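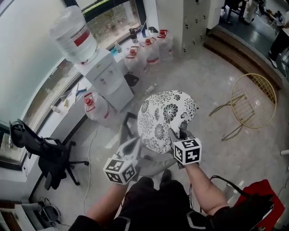
Shift register chain flickers once the relay board is plugged in

posted by grudine_bench

Hi all. Stuck on this for a couple evenings now. Four 74HC595s daisy chained, driving LEDs thru 300 ohm resistors, Nano at the head end. Works perfect on its own. Counts up, counts down, no ghosting.

As soon as I plug the relay board in (same 5V rail, two relays, the cheap blue kind) the LEDs flicker every time a relay lets go. Not when it pulls in, only when it drops out. Sometimes the last chip in the chain shows garbage until the next refresh. Once the Nano reset itself and my cycle counter went from 3,626 back to zero, so that was fun.

Things I tried:
- different USB supply, no change
- shorter ribbon between boards, maybe slightly better??
- slowed the clock way down, no change

Relay board is a Stemitura one, has a transistor per relay. Don't see a diode on it but I'm not sure what I'm looking for tbh. No schematic came with it. Ground goes Nano > register board > relay board, all one skinny wire.

Is this a software thing? Should I just refresh more often and ignore it? Would rather not respin the boards, just got them back.

stirkus

Not software. Refreshing more often only hides it, and it won't help the resets.

Dropping out is the clue. Coil current gets cut off, coil kicks back, and the spike goes wherever it can. Look for a diode across each coil, band end to the plus side. Small glass thing or a little black one. If theres none there add a 1N4148 or 1N4007, right on the coil pins, back of the board is fine. Double check the direction before you power up, backwards it's a dead short thru your transistor when the relay turns on.

Then the caps. 100nF on every 595, between VCC and ground, as close to the chip as you can solder it. You didn't mention any so I'm guessing they're missing. Something bigger, 470uF or so, where 5V comes onto the relay board.

And the ground. Don't chain it like that. Run a separate fat wire from the relay board straight back to the supply, same for the 5V. Right now the coil current goes through the same skinny wire your registers use as a reference, so their idea of zero volts jumps around.

I'd do it in that order, testing after each one. No board respin needed for any of it.

wunderlich_radio

had same thing w/ a sprinkler timer. put the relays on there own supply and it went away. never did figure out why

low_side_switch

Agree with the diode answer. Couple things to add:

Check what you did with the OE and SRCLR pins on the 595s. SRCLR should be tied to 5V, OE to ground (or a Nano pin with a pullup if you want it blank at boot). Left floating they will pick up anything and you get random blanking that looks a lot like what you describe.

Also, what are the relays switching? If it's a pump or a fan or some other motor on mains, the contacts arc when they open and that gets into everything, diode or no diode. At 115 volts I'd want a snubber across the load, a ready made one rated for line voltage, not parts out of the drawer. Quick test: unplug the load, leave the relay clicking with nothing on the contacts. Still flickers = coil side. Stops = load side.

grudine_bench

Ok, no diodes. Two empty spots marked D1 and D2, they just didn't fit them. Soldered in 1N4007s and the garbage on the last chip is gone, 112 clicks with nothing on the contacts and no reset. Still a tiny flicker if I stare at it. OE was grounded, SRCLR was tied high, so fine there. Caps and the seperate ground wire are next, need to order the caps first.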